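3.2 Collection of demonstrations

All demonstrations were recorded with the Plirkness setup, in which an operator moves the arm by hand and the wrist camera stores what is in front of the fingers. Four operators took part. Each of them practiced for 60 minutes before the first recording was kept. A demonstration begins when the operator presses the pedal, and this can happen at any pose of the arm. We did not ask the operators to begin above the table, so the early part of many recordings contains floor, walls and cables.
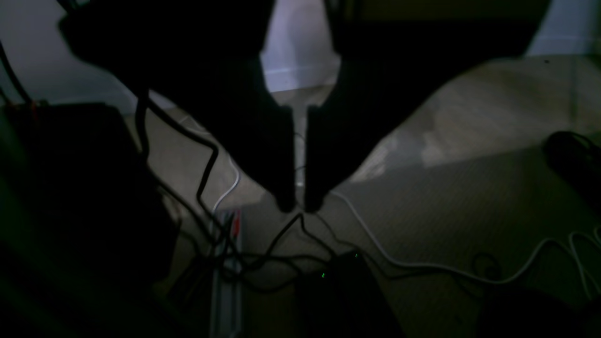 We decided to keep these early parts. In a first test in November we had removed them, and the policy then behaved poorly when the arm was started away from the work area. The labels were given in a second pass by Mayuree Thongsuk, who marked for every recording the time of approach, of first contact and of release. Recordings in which the pedal was pressed by mistake were deleted – there were six of them.

For the cloth task, the operator was told to bring the two fingertips to a fold and to close them there. The choice of the fold was free. Printed cloth was allowed, and we consider it useful, as the letters are bent by the folds and give the encoder something to follow on a surface with little texture.

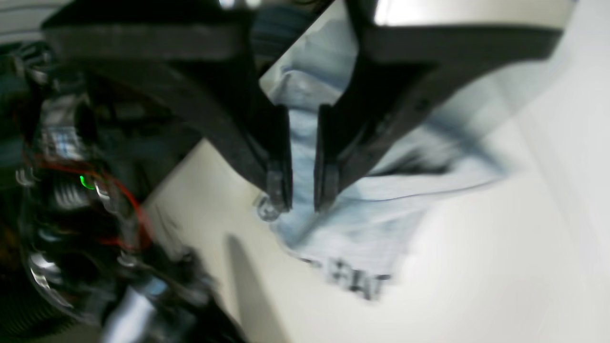
Fast motion of the wrist is a known weakness of this way of recording. We did not filter blurred images, but we computed a sharpness value for each one and gave it to the learner as an additional input. Two versions of the policy were trained, with and without this value, and they are compared in Section 4.

Figure 2. Wrist camera views from the Plirkness recordings. Top: the gripper over a carpeted floor with cables. Bottom: the fingertips above a light blue cloth on a white tabletop.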